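From: club-list member, Ferkness end
To: Sernerier Croquet and Bowls mailing list
Subject: Re: The March fixture against Podik, and the business of the handicaps

Before everyone piles in again, can I ask that we trim our replies? The digest version of this list reached my inbox this morning at a length I would normally associate with a mortgage. I have cut the message below to the bits I am answering.

> I was at the Podik match from start to finish and I don't think the
> result should stand. Their second pair were playing off 8, and on
> what I saw they should have been playing off scratch, or possibly
> in another country. We lost the double-banked game by a single hoop.
> If the handicaps had been right we would have had two more bisques
> and at least a sporting chance.
>
> I would also like it noted that lunch was forty minutes late and
> that the south lawn had not been cut.

Taking these in order of how cross they made me, which is not the order they came in.

Lunch was late because we were late. The coach from Ferkness was booked for half past eight and left at ten past nine, after a search for a mallet that was already on the coach. Podik held the soup for us. I thought it was decent soup and I had two bowls of it.

The south lawn had been cut. It had been cut the evening before and then it rained all night, and anyone who has played at Podik in March knows that the bottom corner by the hedge grows while you look at it. Both sides played on it. Their second pair did the whole of the first circuit through that corner and I didn't hear a murmur out of them, though I grant you they were winning.

Now the handicaps. I have been through the cards, and an 8 who has a good day looks exactly like a cheat to the person sitting on the bench. I know this because I have been that 8, once, at the Chan Plate, and the looks I got over the tea urn would have stripped varnish. The following week I went round in a manner best described as agricultural and the looks stopped. If the Podik pair carry on winning, the automatic system will catch up with them by summer and they will have to suffer like the rest of us. That is what it's for. It is slow, I agree, and it was clearly designed by somebody with a long life expectancy.

As to the two bisques we might have had: we finished the game with one unused. It was still stuck in the ground at the end. I pulled it out myself.

> Thirdly, what is the position on gloves? One of their players wore
> a pair throughout. I was always taught that you feel the shot in
> your fingers.
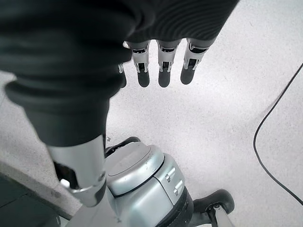

Gloves are allowed, and always have been. I can't find a word against them in the laws or in our own club conditions, and I went looking, with a pot of tea, for longer than the question deserved. Mine are the knitted sort with no ends, bought at a garage, and by the third hoop on a raw morning they have gone into soft rolls at the wrist and I look like a Victorian orphan. If you want the feel of the shot as well as the warmth, the hand up there has the right idea: ribbed dark grey knit over the back, fingers left out in the air, rubber on the tips. I would happily play a twelve-yard hit-in with that arrangement, although I notice the fingers are metal and mine merely feel that way by lunchtime. Whatever you settle on, practise in it first. A thick palm changes the grip more than you expect and your first three roquets will go off to the left, as mine did, into a flask.

> Lastly, are we really paying 800 for a roller?

We are, if the meeting says so, and the meeting hasn't happened yet. The figure is for the reconditioned one. New, the same machine is 2451 before delivery, and I have seen where they would have to deliver it, up the lane with the bend in it, so I would expect the driver to want something extra for his nerves. The present roller dates from before decimal coinage and has a flat spot. You can find the flat spot by playing any ball slowly across the east lawn and counting the hops. Several of us have built an entire tactical approach around those hops and will be sorry to lose them, but visiting sides have begun to mention it in their thank-you letters, and there is only so long one can pretend that it is a feature.

Subscriptions should cover it if people pay them. We have 79 names on the books. I don't have the list of who has and hasn't paid, and I don't want it, so please don't send it to me.

A few odds and ends while I have the keyboard.

The return match with Podik is at Sernerier, usual format, two doubles and four singles, time limits on everything. Somebody needs to bring the blue clips back. They were in a tobacco tin and the tin has come home without them.

The Ferkness contingent would like to travel by car this time. I have no view on this beyond a strong one about who navigates.

If you did want to lodge a formal protest about the result, it has to be in writing to the secretary of the league. I would ask you to read it aloud to yourself first, slowly, as if you were somebody at Podik who had kept the soup warm.

And please, whoever keeps replying to the whole list with "Noted, thanks": it is noted. Thank you.

Balls and hoops will be out on the west lawn from two in the afternoon for anyone who wants a knock. Bring a waterproof, and a spare peg if you have one that is still straight.

--
You are receiving this because you are subscribed to the Sernerier club list.
To get the daily digest instead, change your settings on the members' page.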